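Gado Replaces Gripper Fingers on Schedule at Eladcombe Workshop

ELADCOMBE, February 12, 2023 – Gado has introduced a fixed maintenance interval for the hand-held grippers used at its Eladcombe workshop. Under the new schedule, the fingers of each gripper are inspected every 156 operating hours and replaced at 900 hours, or sooner if wear is found along the upper edge.

The grippers are used for handling tasks with small household and studio articles, among them cups and paintbrushes. Chipping along the top of a finger has been the most frequent finding in recent inspections, followed by scuffing of the inner face.
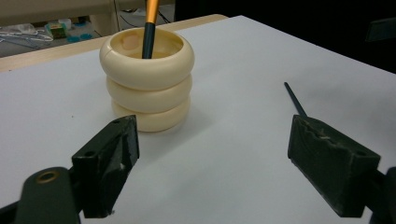

Yavuz Akyol

The inspection takes 7 minutes. A technician opens the jaws fully, wipes both fingers, checks the edges for chips and debris, and confirms that the fingers close parallel. A finger with a damaged edge is recorded by serial number and exchanged as half of a matched pair. The tool is then opened and closed five times before it is returned to use.

Replacement fingers are supplied by Csizmadia, which also provides the alignment gauge. Inspection records are kept in Kasent, the workshop's maintenance log, and are reviewed by the shift lead at the end of each week.

Gado will apply the same interval to the grippers at its second workshop beginning in March. Existing tools will be inspected before they are entered in the schedule.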